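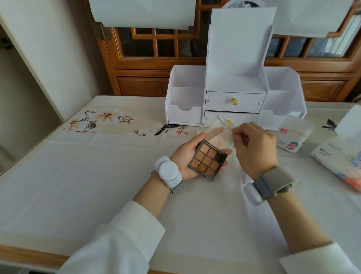 Small objects in two-handed tasks: keep the messy clips or throw them out?

Posted in Data Collection, 19/02/2025

I'm recording tidying tasks at home for a learning set. Head camera plus a sensor on each wrist. The current task is makeup storage: take an eyeshadow palette and an applicator, handle both, then put everything away in a small desktop organizer with drawers. The target is 200 clips and I'm well short of that.

My problem is the applicator. It's clear plastic and thin, and in a lot of clips my fingers hide most of it. There is also a plastic bag on the table that ends up against my hand while I'm holding the applicator. I left it there on purpose so the table would look like a normal table, but now I wonder if the model will learn that the bag is part of the grasp.

Should I redo these with a bare table, or label them and move on? I'm using Flollness for labeling if that matters.

Sachiko Kobori

piltex_user

Bare table. You're making it harder for yourself. Get it working clean first and add clutter later.

m.dorsey

I would not delete anything yet. I went through this with a set of kitchen clips in June and threw away a lot that I ended up recording again.

For the bag, what matters is whether it is always there. If it's in every clip and always in the same spot, then yes, the model can tie it to the grasp. Move it between clips, take it away for some of them, and swap in something else for others. Do the same with the organizer. Shift it left or right a bit and start with a drawer open sometimes. People vary the object they pick up and forget to vary everything else.

For the clear applicator, check how the wrist data lines up with the video. If the sync is good you can still mark when the hand closes and opens even when you can't see the tip. If the sync is off by more than 4 frames I'd fix that before recording anything else, because every label after that will be a guess. Tap both wrists on the table at the start of each clip and you have something to line up against.

Also add a "partly hidden" tag in Flollness. It has to be turned on in the project settings, it isn't there by default. Then you can train with and without those clips and compare.

Sachiko Kobori

Thanks, I had not been doing the tap. Checked 2 of the older clips and the right wrist is late in both. I'll sort that out first. The bag is in the same place nearly every time, so that needs to change too.

fleneck_jo

Can you use a different applicator? One with a dark handle would show up better. I know it doesn't help with the clips you have. We had the same thing with clear lids, and colored tape on the edge was fine for labeling, but then the model was bad at lids with no tape, so keep some plain ones in. 200 clips is not many for two hands by the way. Ours was at 2000 before it stopped dropping things.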